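Vakico VG-2 Replacement Finger Set for Duda Grippers

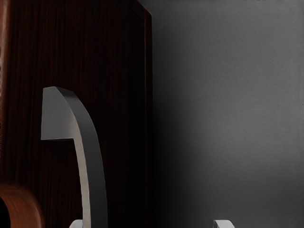 Efa James

The VG-2 is a pair of curved fingers for the Duda parallel gripper, with the screws and the two pads you need to mount them. It is the same finger we fit at our own bench when a gripper comes in for service. The tip is flat and squared off, and the body curves down from the tip to the mount and becomes wider on the way. Most of our customers use it for opening cabinet doors and for lifting bowls, cups and other round things by the rim.

The simulation model is included with each order. It has the same outer shape as the part, so you can check the reach to your cabinet or shelf before you change anything on the real arm. Please load the model again if you used the VG-1 before. The VG-1 is shorter, and old grasp positions will bring the new tip too deep.

What is in the box
Two fingers, left and right (marked L and R on the inside of the foot)
Two tip pads, already glued
Eight mounting screws and two spare
One setting gauge
Printed sheet with the torque values

When to replace
We recommend to look at the fingers every 600 hours of work. Close the gripper slowly with no object and look at the tips against a light wall. The two flat faces should meet along their full height. If you see light at the top only, the finger is bent or the foot screws are loose. Tighten first and look again. A bent finger should not be bent back. It will hold for a few days and then it moves again under load.

Also change the pads when the surface feels smooth like glass. Pads can be ordered without the fingers, part number 407.

How to mount
1. Open the gripper fully and switch off the arm. Wait until the brake has clicked.
2. Remove the four screws of the left foot. Keep a hand under the finger, it drops quickly.
3. Clean the seat with a dry cloth. Old thread glue must be taken out of the holes, otherwise the foot sits crooked.
4. Place the new finger and turn the screws in by hand only.
5. Do the same on the right side.
6. Put the setting gauge between the tips and close the gripper at the lowest force. Now tighten the screws crosswise, in two rounds.
7. Take out the gauge, switch on, and run the homing program two times.

With a little practice the complete change takes 45 minutes. The first time it can be longer, mostly in step 3.

After homing, the open width in the controller must be entered new. For the VG-2 the value is 697 in the controller's own units. If your controller shows an error at this point, the firmware is from before November and must be updated. Nhàn Bạch in our service department can send you the file.

Care
Wipe the fingers with a damp cloth once a week. Do not use alcohol on the pads. Do not put oil on the joint at the base of the finger, it has a dry bearing and oil collects dust there. If the joint makes noise, write to us before you open it.

Fits
Duda D2 and D3 grippers. It also fits the Flikaria wrist with the adapter plate, which is sold separately. It does not fit the Duda D1, where the screw pattern is different.

Delivery and return
Sets are in stock and leave our workshop in two working days. Unused sets can be returned in the original box. If a finger arrives damaged, please keep the foam and send us a message with the serial number from the printed sheet.

Page last changed: 19 February 2022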